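Subject: Re: [clinic-stores] What goes in the bottom drawer?

Hello all,

Sorry for the slow answer, it's been a bit of a week! Someone further down asked:

> We've got the Fivow dividers on order but they're 7 weeks off.
> Does anyone manage without? Everything in our deep drawer
> slides about the minute you move the cart.

Well, we manage, sort of. Ours is the white one with the light-blue fronts and the wire basket on the right, and I love it, but boxes in an open drawer never stay straight. The little foil packets are pushed up against the left side, which helps a bit, and the boxes just lie where they like – I had a proper look on Wednesday and nearly tipped the lot out to start again.
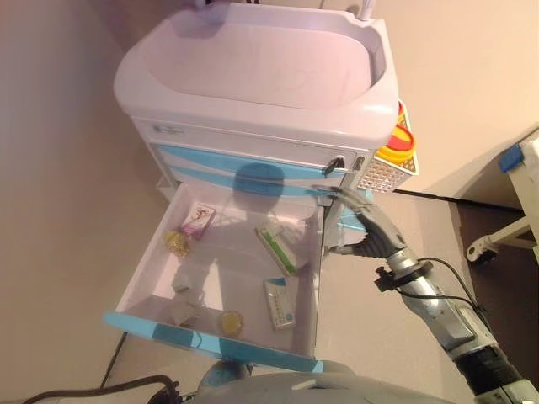 Jarmo Nieminen wrote back to me off-list that he'd given up on dividers altogether and uses 2 shallow trays from Trudex, one for boxes and one for anything small and flat, and that he lifts them both out when he checks dates. I'm rather tempted (and they'd be easier to wipe down!).

Has anyone tried that with a drawer that has curved fronts? I'm worried about the depth – mine's almost 11 cm inside, if I've read the tape right.

Thanks, all!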